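Subject: Re: [craft-room] small whiteboards, erasers and the table by the wall

Hello everyone, and hello Ragnheiður in particular,

Sorry for the slow answer, I have had your message open since breakfast and kept getting called away from it. You wrote:

> Hi all,
> We are setting up a work table at Pammont in May and I would love
> to hear how other people do the small whiteboards. Do you hang
> them, stand them or just leave them lying about? And does the
> eraser really come clean? Ours leaves gray streaks after a week and
> I'm tempted to throw the whole lot out and go back to paper. Also,
> what color is your tabletop? Somebody told me pale was a mistake.
> Ragnheiður Ingvarsson

Let me start with the tabletop, as it's the easy one. Ours at Urnau is beige, quite a light beige, and I wouldn't trade it for anything darker. Yes, every pen mark shows, but then you see it and wipe it off while it's fresh, and you can find a dropped screw without getting down on your knees with a flashlight! A damp cloth does for most of it. Hamdy, our other site, has a dark brown one and I lose things on it constantly.

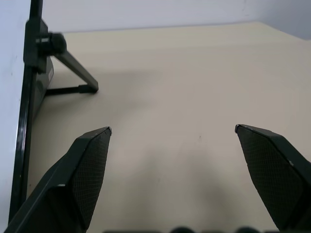 The tabletop, with the black stand at the left.

I'm fond of black metal on that color, too. The pole and the slanted leg stand out so plainly that you never catch your sleeve on them. If you do buy a stand with a clamp knob, tighten it by hand and leave the pliers in the drawer. I ruined the thread on one my first month here and had to listen to remarks about it until summer.

Now for the whiteboards. We did hang one for a while, and it was a nuisance, because you had to get up to write a single word on it. These days the small board lies flat on the table and I like it much better. You can lean over it, rest your wrist, and two people can use it from different sides. The only drawback is glare, and with a glossy board you will get some wherever you put the lamp, so try turning the board a little before you go moving furniture.

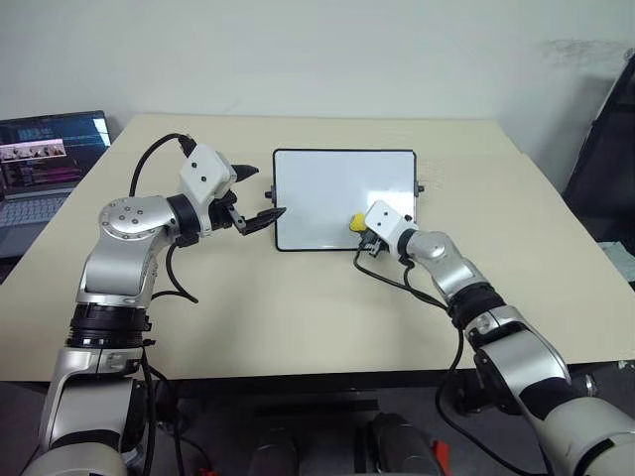
As for the gray streaks, my guess is that the eraser is full and not that the board is worn out. Knock it against something outdoors, or brush the felt with an old toothbrush, and then try again. If the streaks stay, go over the board with a little rubbing alcohol on a soft rag and let it dry before anyone writes on it. I bought a pack from Jidau two years ago and I'm still using the first one out of it, so please don't throw yours out yet. A yellow eraser is easy to spot on the table, if you are choosing.

The other thing I'd think about before May is cables. A small board on a table is forever getting a cable laid across it or next to it, and then it picks up those little dark rubs that look like pen and aren't. 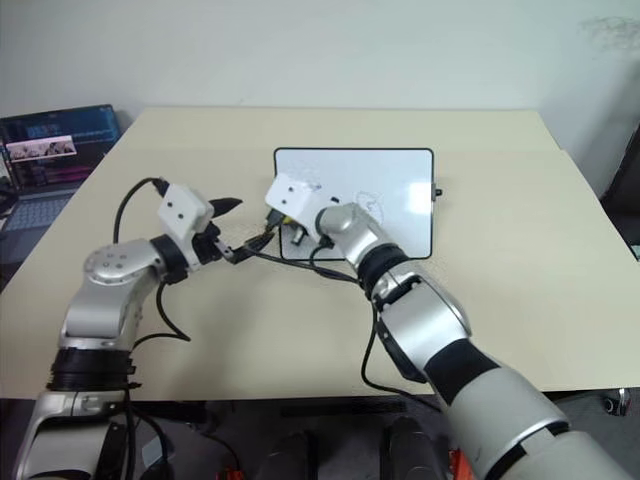 I bought 100 of the reusable ties, the soft kind, and they have lasted very well. I'd say get 200 if you have more than one table, because they wander off into people's bags. Give yourself a bit of slack near the plug end, and put a label on each cable while you still remember what it goes to. I have a shoebox of 87 unlabeled ones on the shelf behind me as I write this and I can't bring myself to sort it.

Do tell us how the table comes along, and if you would like to borrow our spare board to try it flat first, write to me and I'll put it aside for you.

Warm regards,
Þröstur Hafstein
Urnau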